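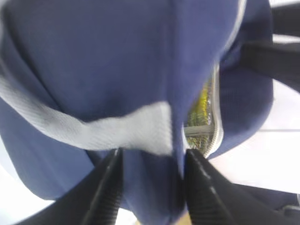

Wrist cam, lunch bag task

rcabrera: Two fingertips on fabric and everyone's cheering. Can it do the zipper or does a person open it?

trarkley84: Read the rules, an open bag is allowed. Pear goes in, 3 tries.

rcabrera: So it's pick and place with a nicer prop.
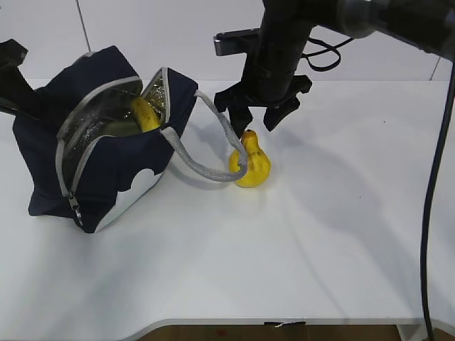
Belmonte Robotics Club – Manipulation Team

futum_fan: Disagree. That handle is lying right up against the pear – easy to snag.

rcabrera: Then post the failures too. Calimlim said 582 demos and I've seen one clip.

vcalimlim: Logs go up in June. Bring a better grasp plan if you have one.

rcabrera: Logs first.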